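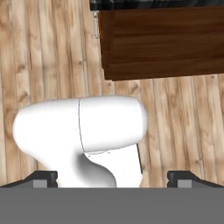 Pale plank floor, dark wood cabinet.

We've lived in the Odovstead house for two years now, and I still get asked how we decided what to spend money on and what to leave alone. Mostly we decided by how often we touched a thing. Door handles came first. The old ones were loose and I used them all day, so I paid 148 dollars for a set and put them on myself one evening.

The attic insulation was the big one, at 3953 dollars. Sorcha Sheehan next door had hers done in September and gave me the name of her installer. I got a second quote anyway and it was higher. 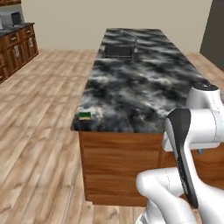
I kept a notebook for all of this. Each job got one page with the price, who did it, and whether I would hire them again. Remzi Kocabaş fixed the back steps and got a yes. The man who cleaned the gutters left a bag of leaves on the lawn and got a no - Siham thinks that was harsh.

One page I'd like to tear out is the dehumidifier. It cost 169 dollars and ran in the basement until I found the downspout was emptying against the wall. An extension on the downspout took care of most of the damp. The dehumidifier is in a closet now, and if you live nearby and want it, send me an email.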